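Re: [manip-bench] Two-finger vs. three-finger on the counter tasks
From: Lev Boiko

Short version up front, then the details, then my reply to the question about cups. Counter as it stands for the toaster, bowl and cup set:
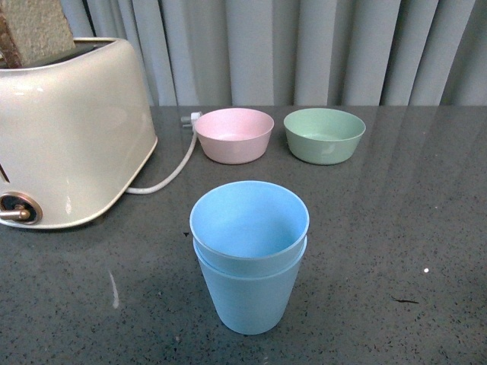

1. What we compared

Two grippers on the same arm, same wrist mount, same head camera. The first is the Malell parallel jaw with the flat rubber pads. The second is the Durnora three-finger, firmware from October, fingertips as shipped. The controller was the one we already use for the Pletance runs, with no changes except the tool offset and the payload mass.

We did 184 trials total, split evenly. Every trial was driven by hand from the leader arm. I did not want a learned policy in the loop for this, because the question was what the hardware can do.

2. Results by task

Bowls. Both grippers are fine here. The parallel jaw takes the rim with one pad inside and one outside. The three-finger can do the same, or it can spread inside the bowl and lift from there. The inside grasp is steadier but it needs the wrist almost vertical, and near the curtain the elbow gets close to its joint limit. I would stay with the rim grasp for both.

Bread out of the toaster. The parallel jaw is clearly better. The pads are thin enough to come down on either side of the slice without touching the housing. With the three-finger I kept bumping the top of the toaster with the third finger unless I folded it back first, and at that point you are using it as a worse parallel jaw.

Toaster lever. Either one works with the jaws closed, pushing down with the tip. Watch the force limit. At the default setting the controller stops before the lever gets to the bottom. I raised it to 40 N and had no more early stops.

Plug and cord. The three-finger wins. It can pick up the plug from the countertop and hold its angle when the cord pulls. In the flat pads the plug turns. I did not try inserting it into anything, only pick up and set down. The toaster was unplugged for all of this and should be for yours too.

3. Camera notes

The dark speckled counter is glossy and the depth is patchy on it. Reflections of the curtain folds come through as holes, worst on the open side away from the toaster. Lowering the exposure helped a little. Turning off the overhead light helped more, but then the dark counter gets noisy. I left the light on and used color only for the scoring.

The pale bowls and cups stand out well against the counter in color. If you are picking objects for your own set, I would go light on dark and skip anything clear.

4. Reply to the earlier message

> On the cup task, are you starting with the cups
> nested or apart? We start nested and our success
> rate is terrible. The jaw closes on both rims and
> the whole stack comes up. Ibrahim thinks it is a
> pad friction problem and wants to order softer
> pads. I think it is approach height. Also, which
> gripper would you buy if you could only have one?

Nested, same as you. The upper rim sits above the lower one, so there is a band of the upper cup you can get hold of without touching the lower cup. You have to close on that band and nothing below it. We had the same failure at first and it was approach height. Our tool offset was wrong by more than 2 mm, which was enough to catch the second rim.

So I would check the offset before ordering pads. Touch the closed fingertips to the counter at a few spots and compare the reported height each time. If the numbers drift from one side to the other, your base is tilted and a single offset will not fix it.

Softer pads might still help with squeezing. These are thin plastic cups and the wall gives under the flat pads. If you squeeze the upper cup out of round it wedges in the lower one and they lift together, and in the log that looks the same as a bad approach. Lower the grip force first and see.

For one gripper, I would buy the parallel jaw. It costs less, it is easier to see past from the head camera, and three of the four tasks above don't need anything more. If cords and plugs are most of your work then get the other one.

I can send the trial sheet and the controller config to anybody who wants them. The config has our mount geometry in it, so change that before you run it.

Lev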